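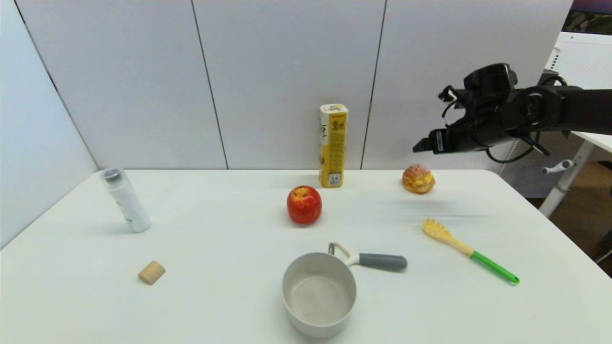
흰색 직사각형 상판. 위에 사과와 빵, 노란색과 흰색으로 된 상자를 올린 모습

Gruline 다용도 테이블 화이트

브랜드: Gruline
제조: Olell
품번: GL-1388
색상: 화이트 단일
배송: 화물 직배송(조립 미포함)
평점 5점 만점, 구매평 346건

상품 설명

Gruline 다용도 테이블은 식탁, 작업대, 회의 테이블로 두루 쓸 수 있는 직사각형 테이블입니다. 서랍이나 선반이 없는 기본형이며, 상판과 다리 프레임이 분리된 상태로 출고됩니다. 상판은 양면이 같은 색이지만 다리 고정용 너트가 한쪽 면에만 박혀 있으므로 뒤집어서 사용할 수 없습니다.

표면은 광택을 낮춘 백색 마감입니다. 조명 바로 아래에 두어도 눈부심이 적은 편이고, 펜 자국은 물걸레로 대부분 지워집니다. 유성 매직이나 염색약은 착색될 수 있습니다.

이전 모델과 달라진 점

다리 체결 방식이 나사못에서 볼트로 바뀌었습니다. 이사할 때 분해했다가 다시 조립해도 구멍이 헐거워지지 않습니다. 이전 모델의 다리는 볼트 간격이 달라 이 상판에 맞지 않습니다. 다리만 따로 주문하시는 분은 상판 아랫면 스티커의 품번을 먼저 확인해 주세요. GL로 시작하면 현재 모델입니다.

사양

상판: 가공 목재, 백색 표면 마감
모서리: 같은 색 테두리 마감
다리: 분체도장 강관, 높이 조절 발 포함
조립: 필요(육각 렌치 동봉)
사용 장소: 실내 전용
보증 기간: 구입일로부터 1년

구성품

상판 1개, 다리 4개, 가로 보강대 2개, 볼트 세트, 육각 렌치, 조립 설명서. 볼트는 여분이 하나 더 들어 있습니다.

조립 순서

1. 포장 상자를 펼쳐 바닥에 깔고 상판을 뒤집어 놓습니다.
2. 다리 네 개를 볼트로 가볍게 고정합니다. 이때 끝까지 조이지 마세요.
3. 가로 보강대를 다리 사이에 끼우고 볼트를 체결합니다.
4. 전체 볼트를 대각선 순서로 조입니다.
5. 두 사람이 테이블을 들어 바로 세운 뒤 발을 돌려 수평을 맞춥니다.

전동 드릴을 쓰면 너트가 헛돌 수 있습니다. 동봉된 렌치로 조여 주세요. 사용 시작 후 한 달이 지나면 볼트를 한 번 더 조여 주시기 바랍니다.

관리 방법

평소에는 물기를 꼭 짠 부드러운 천으로 닦습니다. 기름때에는 중성세제를 묽게 풀어 쓰고 마른 천으로 마무리합니다. 아세톤, 시너, 락스, 연마제가 든 수세미는 사용하지 마세요. 뜨거운 냄비나 전기포트는 받침을 깔고 올려 주세요. 커피나 카레, 김칫국물은 오래 두면 얼룩이 남습니다. 모서리 쪽에 물이 고인 채로 방치하면 테두리가 들뜰 수 있고, 이 경우는 보증 대상에서 제외됩니다.

별매 부품

Stasow 케이블 트레이: 상판 아래 보강대에 거는 방식. 타공이 필요 없습니다.
Stasow 잠금 바퀴 세트: 높이 조절 발을 빼고 끼웁니다. 장착하면 테이블이 그만큼 높아지니 의자 높이를 확인하세요.
Lynch 투명 매트: 재단 판매. 재단 후에는 교환과 반품이 안 됩니다.

배송 안내

결제 확인 후 영업일 기준 9일 이내에 출고됩니다. 화물 기사가 출발 전 전화를 드리며, 연락이 닿지 않으면 배송이 다음 순번으로 밀립니다. 엘리베이터가 없는 건물은 3층부터 층당 추가 요금이 있습니다. 사다리차 비용은 고객 부담입니다. 제주와 도서 지역은 주문 전에 문의해 주세요.

상판은 세워서 운반합니다. 현관과 엘리베이터 폭을 미리 재어 두시고, 진입이 어려워 회송되는 경우 왕복 운임이 청구됩니다.

교환 및 반품

수령 후 7일 이내에 고객센터로 접수해 주세요. 조립한 제품은 단순 변심 반품이 불가합니다. 운송 중 파손은 포장 상태와 파손 부위를 함께 찍어 보내 주시면 해당 부품만 새로 발송합니다. 포장재는 확인이 끝날 때까지 보관해 주세요. 모니터 설정에 따라 실제 색상과 차이가 날 수 있으며, 이로 인한 반품은 단순 변심으로 처리됩니다.

자주 묻는 질문

상판만 살 수 있나요?
가능합니다. 주문 옵션에서 상판 단품을 고르시면 볼트는 함께 발송됩니다.

모니터암을 달아도 되나요?
집게형은 사용할 수 있습니다. 조임 부위 아래에 보강판을 대 주세요. 관통형은 상판을 뚫어야 하므로 보증이 종료됩니다.

두 개를 붙여 쓸 때 틈이 생기나요?
발 높이를 맞추면 상판끼리 거의 맞닿습니다. 연결 철물은 판매하지 않습니다.

베란다에서 써도 되나요?
권하지 않습니다. 직사광선과 습기로 표면이 변색되거나 휠 수 있습니다.

다른 색은 없나요?
현재 화이트만 생산합니다. 추가 색상 계획은 정해지지 않았습니다.

상품 정보 최종 수정: 25. 1. 18.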